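Do unused engine tokens carry over in a club kart series?

Posted by Priltholm_Pete, 03/10/2018

Our series, the Clernden Winter Cup, gives every driver 3 engine seals for the season. I've only used two. The last round is in December and I'd like to know whether the third seal can go toward next year or if it's lost. The rule book says "seals are issued per season" and leaves it at that. My motor has 2,925 minutes on it and I'd rather not rebuild before the winter if I don't have to.

Belmonte44

It's lost. Every series I've run works that way. Seals are numbered by year and the scrutineer won't accept an old number at the first round.

You don't have to rebuild just because the year ends, though. Ask for the same motor to be resealed as it is. At Flendthorpe they charged me a small fee and it took ten minutes in the awning, next to the tea things.

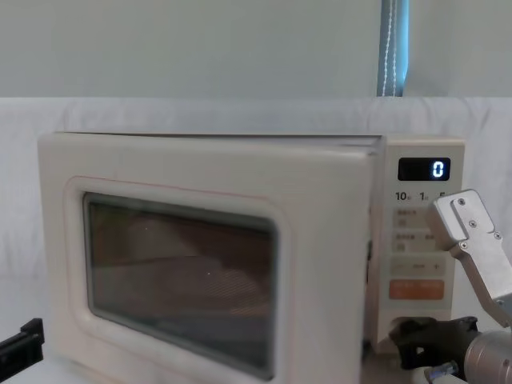 Microwave with a cream door

Take the engine log with you. They will want to see the hours and the last seal number before they cut it off.

Áine Mac Carthaigh

Mostly agree with the above, but check the supplementary regulations for your series and not only the main book. Ours had a line about carry-over on page 6 that most drivers missed. It let you keep a seal if the motor had not been opened, and you had to apply in writing before the final round.

On the rebuild — my last one went to 3,417 minutes before the compression dropped enough to matter. Yours may not. Have someone do a leak-down test now while you still have a seal to use. If it fails, rebuild before the last round and put the third one on then.

kartdad_n

no idea about seals but we had the same problem with tires last year, they made us buy new ones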